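Corkholm party catering — my review
Posted 26/07/2025

So we finally had Mum's big do, and as a few of you asked who did the food, I thought I'd write it all down while I still remember. We booked Corkholm, the little catering firm over in Erkthorpe, for 28 people in our back garden. I'd first rung them in March and spoke to Lizelle Ngcobo, who was lovely and didn't mind me changing the menu twice (sorry, Lizelle!).

We went for the cold buffet with two hot dishes. The star for me was the chicken and apricot stew — properly rich, plenty of sauce, and it stayed hot in their big lidded pots right up until the speeches. The flatbreads went in minutes. My cousin Jannik is vegetarian and usually ends up with a plate of coleslaw, but he got a stuffed pepper with lentils and went back for another. The potato salad was a bit bland, I have to say, and I'd ask for more dill next time.

Delivery was due at 12 and they turned up twenty minutes late, which had me pacing the drive. They did ring ahead though, and the two lads had everything laid out very quickly once they got here. Plates and cutlery were included and you hand them back dirty, hooray!

Puddings were my only real grumble. The lemon tart was gorgeous but there wasn't enough of it, and Auntie Dineo missed out completely. Order extra.

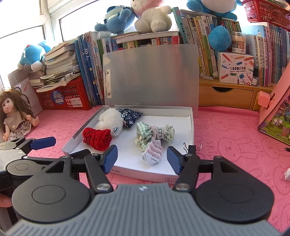

The rabbit tablecloth, with the white box open on it.

Price-wise they're not the cheapest. I had a quote from Drokau that was lower, but that was without any hot food and you had to fetch it yourself. I'd use Corkholm again, and Zodwa has already asked me for the number for her housewarming. Four stars from me, and the missing one is for the tart.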